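3.2 Setting of the milk puddings

Three thickeners were compared: cornstarch, agar and gelatin. Each batch used 3000 ml of whole milk from the Stonum dairy, simmered with crushed cardamom until the volume had dropped by a quarter. Sugar was added after the pan came off the heat. The puddings were poured into cups, covered and kept in the refrigerator overnight.

The cornstarch batches were firm enough to spoon by morning but lost water at the edges on the second day. Agar gave the cleanest cut and the weakest flavor. Tasters often called it "rubbery," and several left it unfinished. 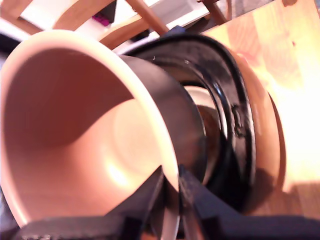
Ha-neul Um
Figure 4. Cup with a dark outer wall and a pale interior.

Of the 77 people who tasted all three puddings, 52 ranked gelatin first and 26 asked for less cardamom, including some who had liked the gelatin version best. Scores for sweetness did not differ between the thickeners, although the same amount of sugar was used throughout and we had expected agar to mask it.

Reducing the milk further, as in the Mosquera recipe, made the color deeper and the texture grainy. We tried this with cornstarch only. One batch stuck to the pan and was thrown out, and its scores are not included in Table 2. The July batches were made in a warmer kitchen and took longer to set, so they are reported separately in Section 3.3.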